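Lever handle

Jun 21, 2024
By Nadja Danzer
Print | E-mail

A lever handle is a kind of door handle which is pushed down to open the latch. It is common in homes, offices and hospitals. The lever turns a square bar, called the spindle, and the spindle pulls the latch bolt back into the door.

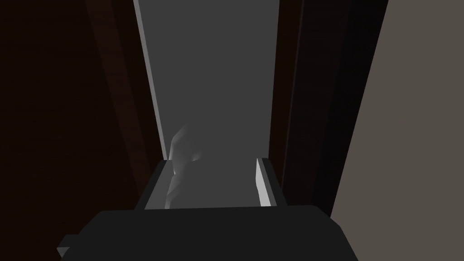
Why do many public buildings prefer levers to round knobs?
A lever needs less strength in the hand, and it can be pushed with the elbow or the forearm when the hands are full.

The parts are usually sold as a set: two levers, one spindle, two cover plates and the screws. A spring inside the set or inside the lock brings the lever back to its level position. When this spring becomes weak, the lever hangs down a little – a frequent complaint in old houses. 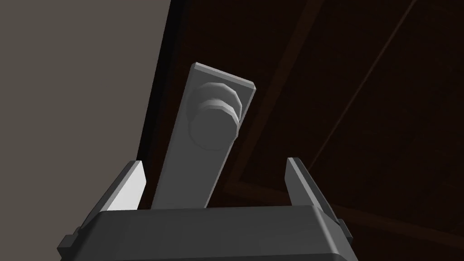
Levers may be fixed on a round plate, named a rose, or on a long plate which also covers the keyhole. In Starkport the long plate stayed usual until the 2000 building rules, and the workshop Malinowski made 900 sets of it for the town school. The local historian Custódio Frade has described these sets in detail.

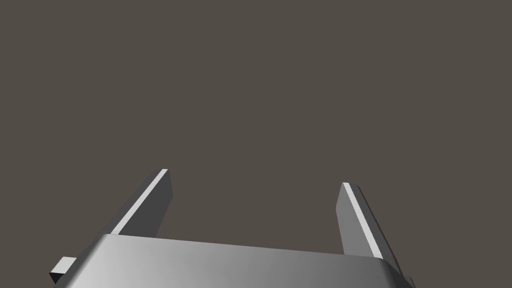 Two flat gripper fingers against a plain background, computer rendering.

Care is simple. The screws should be tightened once a year, in April for example, and the latch needs a little dry grease.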